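A morning at the Kurkthorpe wool mill

Kurkthorpe opens its mill to visitors once a year, in January, when the looms are being serviced and there is room to walk between them. I went with Rochelle Dunstan, who keeps sheep near Clarnham and wanted to see where her fleeces end up.
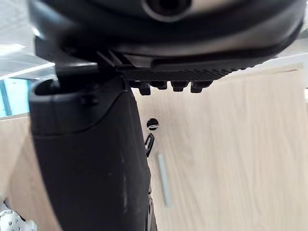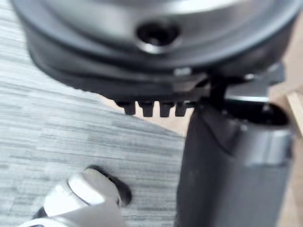
Words: Dymphna Keogh
Filed under: Visits

We arrived just before ten. The car park is across the road from the main gate and was already nearly full, so we left the car by the chapel and walked back along the river. Tickets were checked at a table inside the gatehouse and we were given a paper wristband and a pair of foam earplugs.

Our guide was Amos Strickland. He has worked in the dye house for most of his life and took us round in the order the wool goes, starting at the sorting floor. Fleeces come in by the sack and are opened out on slatted benches so that the dirt drops through. The sorters pull off the britch and the belly wool and put them in separate bins. Rochelle asked what happens to the coarse stuff and was told it goes for carpet underlay. She said she had been paid less for hers than it costs to hire a shearer, and a man behind us said the same.

Scouring is in the next shed, down a short ramp. The bowls were drained for cleaning. There are four of them, and the wool is moved through each by rakes and squeezed between rollers in between. The grease is skimmed off and sold. You can smell it all through the building, a bit like a damp coat left in a car.

After that we went up to carding, where a single machine was running on a batch of grey for a blanket order. Earplugs were needed. The wool goes in at one end as clumps and comes out at the other as a thin web, then gets split into soft ropes and wound on to long bobbins. I could have watched it for an hour, but there was another group waiting on the stairs.

The weaving shed is the largest room, with a north-facing roof and an iron column every few yards. Most of the looms had their covers off. A fitter, Hemi Gilchrist, was changing a bearing and stopped to answer questions. He served his time at the Tuhiwai works in New Zealand, which closed its woollen side, and said the looms there were the same make but ten years newer. A blanket warp has almost 3450 ends and takes two people most of a day to draw in by hand if the pattern changes. If it doesn't, the new threads are knotted to the old ones by machine.

The dye house was the part I liked best. Amos showed us the recipe books, which go back to before the war and have a tuft of wool stuck beside each entry. Some of the blues have gone green. The current range is called Clirnis and is mostly browns and a mustard yellow, all matched under lamps in a cupboard painted grey inside.

We finished in the mending room, where Ruby-Lee Ruddock was going over a length of cloth on a sloping table by the window. She feels for knots with her fingertips, picks them loose and darns the gap with yarn from the same batch. It took her a couple of minutes to do one and I couldn't find the place afterwards.

The tour took 180 minutes with a break for tea, which is long if you have small children with you. There are two flights of stairs and no lift to the carding floor. The canteen does soup, cheese rolls and a good parkin, and takes cards.

The shop had seconds at about half the usual price. Rochelle bought a grey blanket with a fault in one corner and I bought two cones of sock yarn. Places are limited to 600 over the open period and the morning tours fill first, so ring the mill office early. Wear flat shoes, as the scouring floor slopes to the drains.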